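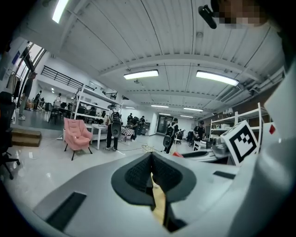

Hand-held gripper with marker card, main floor, April.

Progress report 2: Working rules for hand-held gripper collection
Prepared by So-ying Tsai for the Triven program office

You asked for fewer adjectives this time, so: the rulebook exists, it has 22 rules, and people follow most of them. The first draft had 390 lines and was read in full by me.

Work since the last report

We cut the draft down by throwing out everything that began with "Operators should be mindful of." What remains fits on two sheets and covers four areas: markers, floor, people in view, and stopping.

Markers. Each marker gets looked at before a session starts. A scuffed or loose one means the gripper stays on the shelf. This rule was popular until it was applied to the Cetier team's favorite unit.

Floor. Cables are to run along walls or under cover, and walking lanes are taped. The tape is down in part of the room. The cables are a matter of ongoing negotiation, and I would mark this rule as half met if the template had a box for that.

People in view. Faces are blurred before any recording leaves the building. Everyone who works on the floor has signed the consent form, including two people from Groen who only came for a meeting.

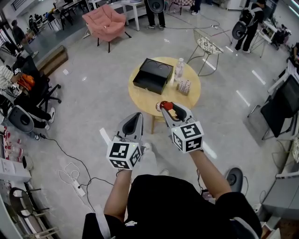 Two-gripper work at the round table. Floor rules 6 to 9 apply.

Stopping. Anyone may call a stop, for any reason, and the person holding the grippers puts them down before discussing it. We tried the other order first. The discussions were long and involved a lot of pointing.

The trial

We ran 300 sessions under the new rules and logged 13 breaches. Most were drinks on the work table, a rule I still believe in. One was a session started without the marker check, and it was thrown out and redone. There were no injuries.

What is late

The Trokum annex, which covers storage and charging, was due with this report. It is now a good outline. I underestimated how many opinions a group of adults can hold on battery labels. The text will be circulated on a Thursday, when attendance is best.

Budget

On plan, apart from floor tape, where we are over. I'd like to move the unspent printing money across, given that the rulebook got so much shorter.

Next period

Finish the annex. Fix the cables. Have someone outside the group audit a week of sessions without telling us which week. Please let me know if the program office has a person in mind, preferably one who doesn't drink coffee.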